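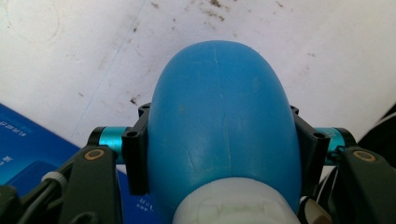

Blue dome with white collar. Attached by Gumine_Archive to the opening post.

Topic: Touring duos and the question of hired accompaniment
Board: Acoustic, Folk and Old-Time Music

Gumine_Archive wrote:
Members are invited to comment on a matter raised at the close of last season's listening series. The folk duo Bindus has announced that its fall tour will include a hired fiddler and an upright bass at all 16 dates. Their first two albums were recorded with two guitars and two voices, and much of their following was built on that sound. The board would welcome views on whether a duo should be billed under the same name when the stage holds four players.

Please keep replies to the subject of billing and arrangement. Remarks on ticket prices belong in the Venues section.

rashti_listener wrote:
I would submit that the name belongs to the songwriters. If the two members of Bindus wrote the songs and sing them, the name is accurate whatever else is on the stage. Country and bluegrass singers have toured with hired bands for generations, and few patrons have objected.

lowtenor wrote:
With respect to the previous member, the comparison is a weak one. A solo singer with a band is a familiar arrangement and the audience expects it. A duo is sold on a particular sound. I attended their June appearance at the Umitz, where the room holds 700, and the two guitars carried to the back row without difficulty. A bass was not required.

I have no objection to the fiddler on the slower songs.

Gumine_Archive wrote:
Thank you. May I ask whether the June set was played entirely as a duo? The listing we hold mentions a guest.

lowtenor wrote:
A guest sang harmony on the encore only. The remainder was the two of them.

capo_second_fret wrote:
I play in a duo myself, at a much more modest level, and wish to offer a practical view. Two guitars over a full evening place a heavy demand on the arrangements. One player must keep time at every moment, and the other is left to supply every fill and every solo. After 16 nights of this the hands are tired and the tempos begin to drift. A bass player removes a good part of that burden. I regard the decision as sensible and I would make the same one if our fees permitted it.

rashti_listener wrote:
That agrees with my own experience at the Rashti sessions — the evenings with a bass in the circle hold together much better after the break.

oldtime_ledger wrote:
I must disagree with both members. Keeping time without a bass is the craft of duo playing. The old brother acts did so with a guitar and a mandolin, often around a single microphone, and the small unevenness in their tempo is part of what listeners value in those recordings. If Bindus wishes to perform as a quartet, it should take a quartet's name or print the additional players on the poster in type of equal size.

capo_second_fret wrote:
The brother acts also played short sets, frequently as one item on a longer bill. Bindus has a songbook of 32 pieces and is expected to play most of it. I do agree on the poster. Hired players should be credited by name, and in type that can be read from the sidewalk.

lowtenor wrote:
On the poster we are all in agreement. I maintain my position on the bass.

Gumine_Archive wrote:
The board thanks members for their contributions. The point about printed credit will be forwarded to the editor of the concert listings, with a request that accompanying players be named where the promoter supplies the information. The thread will remain open for members who attend the fall dates. Set lists may be posted as replies, with the name of the venue on the first line.

oldtime_ledger wrote:
I hold a ticket for the second night and will post the set list. I shall also note which songs were played without the bass, should there be any.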